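Gravlow garment handling study
Pre-session inspection checklist, hand-held gripper, bedroom tasks
Date: 13 March 2021
Inspected by: Ankica Lazarević
Method lead: Mohcine Soliman

1. Gripper body and fasteners
Checked: screw heads seated, plates free of cracks, no sharp burrs near the cutouts.
Result: OK
Comment: Black padded jacket used as the test garment. Press the tool into the cloth and look for snagging before any demonstrations are logged. Quilted fabric catches on edges that a bedsheet slides past.

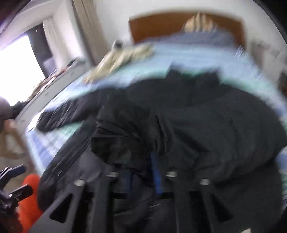
2. Motion blur
Checked: sample stills reviewed for streaking.
Result: OK with comment
Comment: Background smears badly on fast moves. The method recovers the tool path from the room behind the garment, so a blurred room costs us more than a blurred jacket. Demonstrators should slow down on approach. Of 1,105 demonstrations in the July set, 367 were dropped at the tracking stage – Jocelyn Zacharias has the list.

3. Gripping pads
Checked: ribs clean, pads firmly attached, even contact on both sides.
Result: OK
Comment: Lint from the jacket collar can get into the ribs. Wipe pads every 10 demonstrations.

4. Cable
Checked: cable clear of the pinch point through full open and close.
Result: OK
Comment: Repeat this check after any change of pads.

5. Grasp point
Checked: grasp near the collar, zipper pull clear of the pads.
Result: OK
Comment: Collar grasps only for this protocol. Sleeve grasps are a separate condition and must not be mixed in.

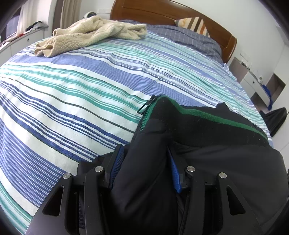 Item 5. Collar grasp on the padded jacket, blue pads on the cloth.

6. Work area
Checked: walking space beside the bed, nothing underfoot.
Result: Open
Comment: Walk the right side before starting and move any bags well back. Beverley Kershaw to sign off.

Next inspection due after 8 sessions.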